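**Cendard Handgreifer im Paar: drei Monate später, und was ich beim Budget falsch gemacht habe**

Im Dezember saß ich mit Divina Evangelista über der Einkaufsliste und wir waren uns völlig einig: Das Geld geht in den Arm, die Handgreifer zum Vormachen nehmen wir halt billig dazu. Tja. Jetzt machen wir seit 3 Monaten fast nur noch T-Shirts damit, und ich würde die Liste heute komplett andersrum schreiben!

Erst mal zum Gerät. Die Cendards liegen gut in der Hand, der Hebel läuft weich, und die Fingerspitzen packen auch dünnen Jersey, ohne dass man quetschen muss. Das konnte das Paar von Plinano, das wir vorher geliehen hatten, überhaupt nicht (da rutschte jeder zweite Ärmel wieder raus, zum Verrücktwerden). Bezahlt haben wir 600 Euro pro Stück, also kein Schnäppchen, aber für ein Werkzeug, das man stundenlang benutzt, finde ich das fair.
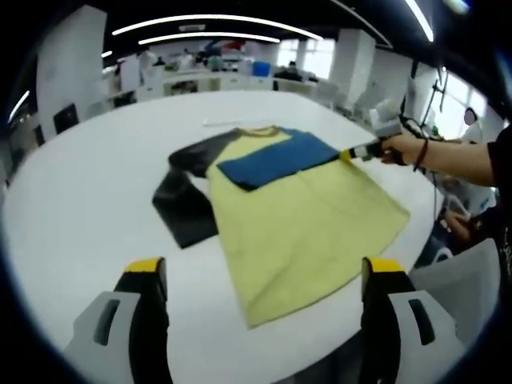 Was mich nervt, sind die Kabel. Die sind für einen kleinen Schreibtisch gedacht, und sobald man an einem großen Tisch arbeitet und mal quer rübergreifen will, zieht es hinten am Griff. Verlängerungen kosten extra, 60 Euro das Set, und die hatte ich natürlich nicht eingeplant. Bitte gleich mitbestellen! Ersatzspitzen auch, bei uns waren nach ein paar Wochen 5 Stück durch. Jerome Dimaculangan schwört ja auf die von Pindomau, die angeblich länger halten, ich hab sie noch nicht probiert.

Und dann der Tisch. Wir hätten fast so ein schmales Ding genommen, weil es gerade im Angebot war. Zum Falten will man Platz, Punkt. Lieber beim Stativ sparen.

Den Arm (Chiba, mittlere Größe) schieben wir jetzt ins nächste Budget. Tut mir ein bisschen weh, ich hatte mich schon drauf gefreut, aber ohne ordentliche Aufnahmen stünde er eh nur rum.

Von mir vier von fünf Sternen, den einen Stern kosten die Kabel. Falls jemand die Pindomau-Spitzen auf den Cendards fährt: Passen die ohne Adapter?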